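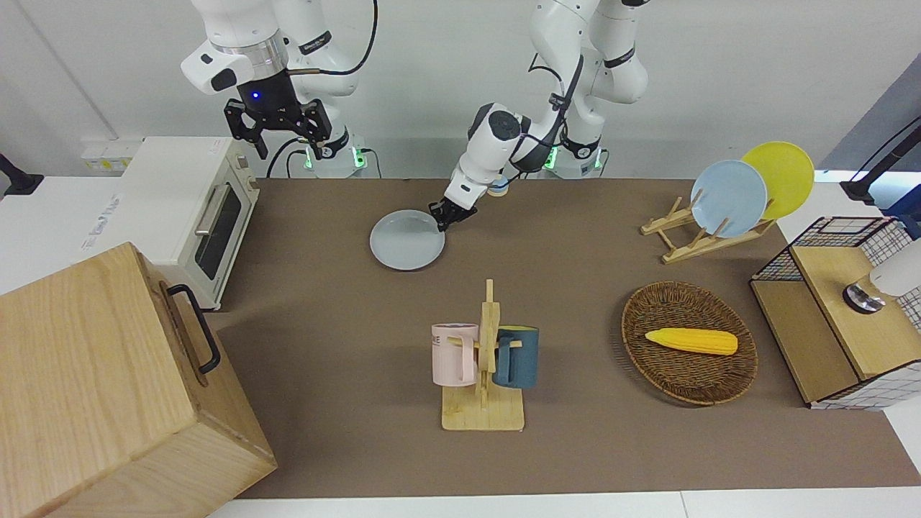 Kitchen table, left gripper on the rim of the gray-blue plate, right arm parked high over the toaster oven.

January 31, 2019

Plate day again. I said in the last entry that I would leave the plate alone until the new planner build was in, and of course I didn't, so let me write down what I learned before it slides out of my head.

The job is the same one we have been chewing on: plate lying flat on the table, left arm takes it by the rim, brings it up and over to the dish rack, sets it in a free slot. Mugs and corn are just there to be in the way. I like having them in the way! Clovow (our planner, for anyone reading this from the other group) behaves beautifully on a bare table and we all know how much that is worth.

Started with the old settings for comparison. 31 tries, same layout each time, plate put back by hand on the same spot. The arm reached the rim on all of them, so the approach is fine and I am not going to touch it. The trouble comes in the moment after the fingers close. The plate is flat, the rim is low, and the lower finger has very little room to get under, so the plate wants to slide away before there is a proper pinch. On the old settings the fingers close at one speed all the way, and you can see in the wrist force trace that the sideways push shows up well before the squeeze does. By then the plate is already traveling.

So the change for the day was to split the close into two stages. First stage creeps in until the wrist feels contact, then the arm stops and waits 200 ms, then the second stage closes the rest of the way while the wrist gives a little in the direction of the push. I had the wait at zero in the first version and it was useless, the force reading was still ringing from the contact and the second stage chased the ringing. With the wait in there the trace settles down nicely and the second stage starts from something sensible.

Same 31 tries with the two-stage close. Six slips, all of them with the same look in the trace: contact comes late, nearly at the end of the first stage, which makes me think the rim estimate is a touch too far out on those. That puts it at the perception door, and I have some sympathy, because the plate is pale and doesn't give the edge finder much help along its bright side. I saved all six under the Nwosu folder (the log viewer still names everything after itself, I have given up renaming) with the rim fit drawn on top. Please look at the fit on the right edge in particular, that is where we grasp.

The other thing that ate a good part of the afternoon was the mug tree. It stands directly in front of the plate, and Clovow was treating the whole tree, mugs and all, as one fat block. Perfectly safe and also perfectly silly, as it made the planner swing the left elbow way out toward the rack and come back in again. I swapped the block for 2 shapes, a thin post and a low slab for the base, and then put a small keep-out ball around each mug, handle included. Planning takes a bit longer now but the paths are so much calmer to watch. The pink mug matters less than I expected. The teal one, being on the right, is the one the wrist has to think about on the way to the rack.

The right arm had nothing to do and stayed up over the back of the oven with its gripper open. I would like it a little farther out of the way, though. It is still inside the region the planner checks for arm against arm, and every plan pays for that check even when the arm is standing still. There ought to be a flag for "this arm is parked, check it once." If there is one in Ellatow I couldn't find it, and I went through the whole config page twice with a cup of coffee. If you know where it lives, write it in the margin and I will be grateful until May at least.

Did not get to the placing half. The rack has the yellow plate and the light blue one standing in it, which leaves the slot in front of the blue as the natural target, and my hunch is that the slot pose from last time is good enough to try with no changes. Hunches about slots have cost me whole days before, so first run will be at slow speed with a hand on the stop.

For next time:
- rerun the six slips offline with the rim pulled in slightly, see if contact moves earlier
- try the wait a bit shorter, only after the above
- ask about the parked arm flag
- move the wicker basket closer to the tree and see whether the new shapes still leave a path
- placing, slow

Branch is pushed under flulterix-two-stage. The Flulterix tests pass except for the one on gripper timeout, which fails because the close now takes longer than the test allows. I left the test as it was for now and will fix it with the wait once that number stops moving.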